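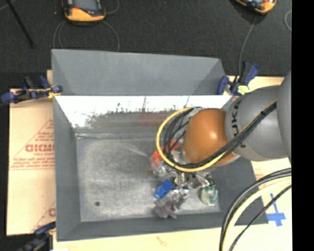 *Gray bin, odds and ends on the right, bare floor on the left*

**Scuffs on the floor of a large gray bin, and do I need a divider?**

**pcronin**
Two things. First, the floor of this bin has gone cloudy with whitish scuffs. The bare half shows it worst. I've tried dish soap and warm water and it looks the same once it dries. What do people use?

Second, everything ends up on one side. I'd like to split the bin in half so the shiny wrapped stuff doesn't get mixed in with the soft things. The Mosik divider comes in two heights and I don't know which to get. The inside walls are 14 inches high.

**geertd**
If soap didn't move it, it's probably scratching and you can't clean off a scratch. You could polish it, but why? It's the floor of a bin. Things get dropped on it and dragged across it.

**Bernadette_OC**
I disagree with Geert. Some of that could be residue. I had a bin that looked just as cloudy and most of it came off with Ladia spray and a soft brush. Leave the spray on for 7 minutes, then rinse. The pale streak across the upper part of the floor looks different from the rest to me, more like something rubbed off on it. I'd start there. Same goes for the small dark spot at the lower left. If it lifts with a fingernail it's a mark and not damage.

**geertd**
Could be. I'd still test with a wet finger first. If the cloudiness disappears while the surface is wet and comes back when it dries, it's scratches.

**pcronin**
It does do that, mostly. I'll try the Ladia on the streak anyway. There's half a bottle under the sink.

**lheffernan**
On the divider — skip it. I put one in a Pladlow bin and took it out again in April. Small things got under the bottom edge and I spent more time lifting the divider than I ever did sorting. What worked better was a shallow tray at one end for anything crinkly. You have that clear wrapping by the red-orange thing, the silver item next to the blue block, and more dark and silver stuff at the right. Put all of that in the tray and the rest can be loose.

**Annelies_Hofstetter**
The tray takes up floor space, though. A divider doesn't. I've used the Mosik for a long time and nothing gets under mine. Did you trim it to fit? It comes long and has to be cut to the inside width, and the foot strip goes on after you cut.

**lheffernan**
I cut it. The foot strip wouldn't sit flat. Maybe my bin had a bow in the floor.

**Annelies_Hofstetter**
That would do it. Peadar, lay a ruler across the floor before you order anything. If you see daylight under the ruler, go with Lorcan's tray.

For height, get the lower one. With 14 inch walls the tall one sticks up past the rim, and you'll catch it every time you reach in.

**Bernadette_OC**
One more thing about the soft items. The gray one with the purplish middle is sitting close to the front wall and touching the silver one. I keep anything soft away from crinkled packaging because the edges snag. That's the best argument for splitting the bin, whichever way you do it.

**geertd**
Or a second, smaller bin. It costs less than a divider and a tray together.

**pcronin**
No room for a second one. I have 16 inches of bench left beside this one and that's where the labels and tape live.

Ruler test done. No gap in the middle, a tiny one near the front wall. I'm going to try the low divider.

**lheffernan**
Fair enough. Keep the receipt.

**pcronin**
Update on the scuffs. I did a patch on the bare side with Ladia, the 7 minutes Bernadette said. The streak is nearly gone. The cloudy part is the same as before, so Geert was right about that bit. The dark spot didn't lift.

**Bernadette_OC**
Glad the streak moved. For the spot, try a dab of Gajdoš paste on a cotton swab. Small circles, and wipe it off before it dries.

**geertd**
Try the paste in a corner first. It left a shiny ring on one of mine and that looks worse than a dark spot.

**pcronin**
Will do. The divider is ordered. I'll post the cut width when it's in, in case anyone else has the same bin.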